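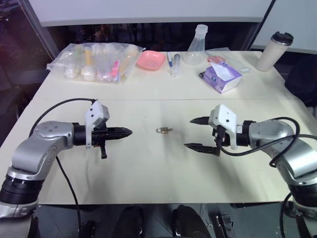 Can you build a two-armed robot in a shared workshop, without a company or a university behind you?

You can, if you buy the arms secondhand, print the parts that wear out, and give it most of a year of evenings. The arms are the easy part to find these days. The hard part is getting two of them to agree on where a small object is.

I've spent a good share of my free time since last July on the project we call Farina, up on the second floor of the Jullach workshop in Nutham, and I still get a little jolt when both arms wake up and lift off their rests together. I've built kits. I've built a lawn sprinkler that texted me (don't ask). Nothing has been as much fun as this, and nothing has made me redo so much work that I thought was finished!

**How it started**

Jullach is a members' shop in what used to be a glove factory. Downstairs you get the table saws, the welding bay, and a kiln that seems to be booked until the end of time. Upstairs is quieter: electronics, sewing, the printers. A few of us had been talking for ages about a robot project, and the talk always ended the same way, with someone pulling up the price of a new arm and everyone going home.

Then a pair came up for sale from a packaging line that was closing. Same model, same age, mostly silver, and the seller wanted them gone by the end of the week. We paid $2000 for the two, with one controller and a crate of cables that may or may not have belonged to them. The controller had a dead power supply. We found that out at 11 at night, after carrying it up a flight of stairs.

I can't say enough good things about buying a matched pair, though. Every bolt pattern, every joint limit, every odd habit you learn on one arm is waiting for you on the other. When the left wrist made a grinding noise in the second month, we swapped parts across until the noise moved to the right side, and there was our bad bearing. With two different arms we'd have been guessing for weeks.

**The table comes first**

If you take one piece of advice from me, spend real time on what the arms stand next to. Our first table was a folding one. You could see it shiver every time an arm stopped, and the tip of the gripper would go on trembling for a good second afterward. We blamed the software, naturally. We spent three evenings smoothing motion curves before somebody leaned on the tabletop and the trembling stopped.

The one we use now is pale and plain, two panels joined edge to edge, with a thin seam running across it. It's stiff, and that fixed nearly all of the shake. The seam was a nuisance at first, as small round things love to roll up against it, but we've come to like it as a border. The working area is on the near side of it. Everything we might want to pick up later lives on the far side, along the back: bags of small stuff, a pink dish, a tissue box, a plastic flask, whatever people have brought up that week.

Light color matters too, at least with cheap cameras. On the old dark table our vision code thought every shadow was an object. It would reach for them with great confidence.

**Grippers, version after version**

The grippers that came with the arms were built to grab cartons. Lovely things if you have cartons. We wanted fingers that could pick up a key, so off they came, and the 3D printer has hardly had a rest.

What we have now is a blocky white printed mount that bolts to the black wrist section, with a pair of black pointed fingers on the front. Closed, the fingers meet in one sharp tip, and that tip is handy all by itself: you can nudge things with it, flip a switch, drag a coin to the middle of the table. Open, they give you a nice tall gap to bring down around whatever you're after.

A mount weighs 160 grams off the printer. The first one weighed far more, because I'd designed it the way I'd design a bracket for a shelf, solid all the way through. Weight at the end of an arm costs you everywhere. The joints work harder, stops take longer, and the arm sags by an amount that changes with its pose, so your careful calibration is only right in the spot where you did it. Cutting the mount down, adding holes, and thinning the walls did more for accuracy than anything I did with a keyboard that month.

The printed layers matter as well. We had a mount split along its layers in the middle of a perfectly gentle move. Turn the part on its side in the slicer, so the layers run along the load, and the same shape will last for months. Everyone who prints brackets knows this, and I knew it, and I printed it the wrong way anyway to save forty minutes.

**Cables, cables, cables**

Oh, the cables. You picture a robot build as motors and code, and then you spend a whole Saturday's worth of energy on where a wire should go when an elbow bends. Each arm carries black cable looped along its upper side and over to the gripper mount, and those loops look sloppy to visitors. People always offer to tidy them.

Please don't tidy them! We did that once, with zip ties, very neat, snug to the arm the whole way up. It looked like a product. The first time the wrist turned through its full range it pulled a connector clean out of the gripper, and the fingers opened, and a glass jar of buttons went on the floor. We were finding buttons through the fall.

So now there's slack, and the slack has rules. Move the arm by hand to each extreme before you tie anything down. Tie near the joints, never across them. Write on both ends of every cable with a paint pen. And keep the runs that go down to the floor away from where people put their feet, which is a rule we set and then keep bending.

**Getting them to talk**

For control we ended up with a Noltar board for each arm, plus an old desktop that tells both boards what to do. Noltar is a tiny outfit, the documentation is a single long page, and I've grown very fond of it. The boards are simple enough that you can hold the whole thing in your head. You send joint angles, you get joint angles back, and there's an input that cuts everything dead when you hit the big red button.

Buy the big red button before you buy anything else. Ours is on a long lead and whoever is running the session holds it. These arms aren't huge, but they came out of a factory and they'll shove a person without noticing. We run at a crawl whenever anyone is within reach, and no hands go between the arms while the power's on, however obvious it seems that you could just scoot that thing over an inch.

Getting one arm to go where you tell it is a weekend. Getting the second to share the first one's idea of the world took us until spring. Each arm measures from its own base. If you've got the distance between the two bases wrong by the thickness of a coin, then each arm works perfectly alone and the two of them miss each other every single time. We measured with a tape. We measured with a better tape. In the end we had one arm touch a pointed pin on the table, then had the other arm touch the same pin, and repeated that all over the work area until the math settled down. Our final number for the spacing was 767 millimeters, and it's written in marker on the wall by the light switch.

**What it can do**

Picking up, mostly. Picking up and passing across. One arm grips an object, brings it to the middle, the other takes it and sets it down on its own side. I know how modest that sounds on paper. Come and watch it sometime.

A small brass padlock is my favorite thing to work with. It's heavy for its size, it's slippery, and it lies flat with that loop of a shackle sticking out one end, so there's a good way to grab it and several bad ones. Come down on the body and it squirts out sideways. Get a finger through the shackle and you've got it, but then it swings. A soft sponge will forgive you a sloppy approach. A padlock won't, and I've learned more from it than from all the foam blocks we started on.

We log every attempt at a pass, good or bad, and the log is up to 430. The early pages are sad reading. There's a run where the right arm let go too soon over and over, and another where both arms held on and neither would release, so they stood there in a polite tug of war until someone hit the button. The later pages are a lot happier.

Clear things are still a mess. Our cameras hardly see the plastic flask at all, and plastic bags are worse: they crinkle, they shine, and they never have the same shape twice. One of our members has a plan involving a lamp set very low at the side. I have my doubts, but the lamp's been ordered and I'll be there when it gets plugged in.

**If you want to try it**

Start with one arm, even a little hobby one. Get it to touch the same dot again and again, and when it misses, go look at the table before you look at the code. Learn to print a bracket that doesn't snap. Keep a notebook, on paper, near the machine. Ours has coffee on it and a sketch of a finger shape that I'd completely forgotten, and that forgotten sketch is the shape we use now.

Find a shared shop if there's one near you. I could never have done this in my apartment, and not only for lack of space. The person who spotted that our second gripper was rubbing on its own mount was on her way to the sewing machines. She stopped, watched for a minute, said "it's catching right there," and kept walking.

Next on our list is the key. One arm holds the padlock still, the other brings the key in and turns it. We've tried it with the power low and the key taped to a big paddle, and we got the tip of it as far as the keyhole before the lock twisted away. I've got a new set of fingers on the printer for it now, with a notch to hold the body, and they should be done by the time I get up there tonight.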